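okay I've been putting this off since January but I need to talk about learning to bake sourdough rye, because it has taken over my kitchen and I'm so happy about it

1/ Background: I baked white sourdough for years and thought I had it down. Then my neighbor Charoen Nuchit handed me a slice of his dark rye over the fence, still a little tacky in the middle, with cold butter. I stood in the yard and ate the whole thing. Then I asked for another one!

2/ Rye is a completely different animal. You don't knead it. You can't, really — it's like stirring wet cement. All that work I put into learning to stretch and fold? Useless here. You mix it with a spoon, scrape it into a pan, and wait.

3/ The waiting is the part I got wrong. My first loaf went in after 2 hours because it looked puffy. It came out with a roof on top, a cave under the roof, and a brick at the bottom. Charoen looked at it and said "good doorstop" and then very kindly ate some.

4/ What fixed it: watching the surface. You dust the top with flour before the rise, and when the flour cracks open and you see little pinholes coming through, it's ready. Forget the clock. In my cold kitchen that can be most of an afternoon.
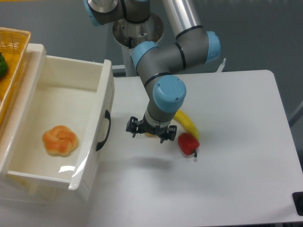 5/ Second big thing, water. Rye drinks SO much of it. I kept adding flour because the dough looked wrong to me, and every time I did that I got a drier, crumblier loaf. Mine is now at 100 percent hydration, same weight of water as flour, and it looks like mud going into the pan. Trust the mud.

6/ My current loaf, since a few of you asked: all whole rye, salt, a big scoop of starter, a spoonful of molasses, and a handful of toasted sunflower seeds. Total dough weight is 868 grams, which sounds weirdly exact, but that's what fills my pan two-thirds of the way and I got tired of doing the math every time.

7/ Flour matters more than I expected. I started with a bag of Enumier from the grocery store and it was fine! Then I tried the coarse one from Rillora and wow, the smell when the water hits it. Like a barn in the best way. I mix them half and half now, mostly to make the good bag last.

8/ DO NOT cut it hot. I know. I know!! It smells incredible and you've waited all day. But the inside is still setting and it'll gum up your knife. I wrap mine in a dish towel and leave it until the next morning. Day two is better than day one, and day three might be the best of all.

9/ Somebody asked what to do with old slices. Toast them hard, rub with garlic, pile on a soft egg. Or crumble them up, fry in butter with brown sugar, and throw that over vanilla ice cream. My kid calls it dirt sundae and requests it constantly.

10/ I've got 10 little jars of spare rye starter drying on parchment for anyone local who wants one. I'll have them with me at the Lotach swap, in the morning, near the plant table. Bring a jar of something if you can — last time I traded for pickled beets and I'm still thinking about them.

oh and for the person who wanted to know about caraway: yes, a teaspoon, crushed a bit first. Charoen says no caraway ever, under any circumstances, so please don't tell him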